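# How a Home-Built Robot Learns to Reach a Door

*Workshop notes for readers aged 9 and up. Written by Hala Samir for the Floluseck shared workshop.*

A robot is a machine that senses, decides and moves. Our robot is called Plolden. It has a body, two arms and a gripper at the end of each arm. A gripper is a simple hand. Ours has pointed fingers that open and close.

Plolden is being built by four people, and the job they have given it is to go down a short passage and open a door. A person does this without thinking much. A robot needs every part of the job spelled out.

## Building it twice

The robot is being built two times. One Plolden is made of real parts and stands on the bench with its left shoulder unfinished. The other exists inside a computer program called a simulator.

A simulator is a program that copies some of the rules of the real world. Things in it have a size, a shape and a weight. If the simulated robot bumps a simulated wall, it stops or falls over, and the program works out which.

Tanko Bako made the simulated robot. He measured the real parts with a ruler and a caliper, which is a tool for measuring small widths, and typed the sizes in. Then he added rooms for the robot to move through. The walls are flat shapes with a pattern stretched over them, like wrapping paper on a box.

## What the robot sees

The robot's camera is its eye. A camera picture is made of tiny colored squares called pixels. To the robot, each pixel is a set of numbers that say how much red, green and blue is in it.

The computer has to find the door in all those numbers. It looks for edges, which are places where the color changes quickly. A doorframe usually has long straight edges. So does a window, and early versions of the program mixed them up.

The camera also sees parts of the robot. The program must know which pixels belong to its own arms, or it will treat an arm as something to steer around. Khadija Fawzy wrote that part. It uses the angle of each joint to work out where the arms should appear.

## Which way is up?

The camera is fixed to the robot, so when the robot leans, the picture leans too. The floor becomes a slope and the door looks as if it is sliding off to one side. The room has not moved.

Try this yourself:

1. Stand facing a door.
2. Tip your head toward your shoulder.
3. Ask whether the door still seems upright.

It probably does. Inside your ear are small tubes filled with fluid. They tell your brain how your head is turning, and nearby parts sense which way is down. Your brain uses these signals to correct what you see.

Plolden has a sensor for this called an IMU. The letters stand for *inertial measurement unit*. It measures turning and the pull of gravity. The program reads the tilt and then turns the picture by the same amount in the opposite direction - only in its calculations, as the camera stays where it is.

## Practice runs

One try at the door is called a run. In August the simulated robot made 1,947 runs. The real robot made 22, and two of those ended with a loose wire.

After each run the program saves the joint angles, the tilt and the camera pictures. Érica Marinho reads the saved files and changes one setting at a time. If she changed several at once, she could not tell which one made the difference.

A setting that does well in 400 simulated runs is tried on the real robot. It does not always do well there. Real floors have dust and real motors get warm - the simulator leaves out both.

## Words to know

- **Gripper:** the part of a robot that takes hold of things.
- **Joint:** a place where two parts of a robot can bend or turn.
- **Pixel:** one tiny square of color in a picture.
- **Simulator:** a program that copies part of the real world.
- **IMU:** a sensor that measures turning and the pull of gravity.
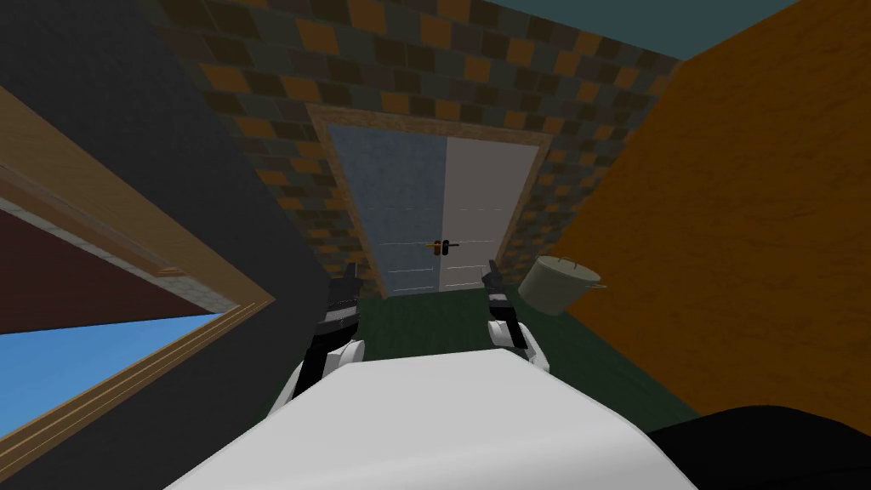 **Why does the team change only one setting at a time?**

With a single change, any difference in the next runs can be traced to that setting. With several changes, the cause would be a guess.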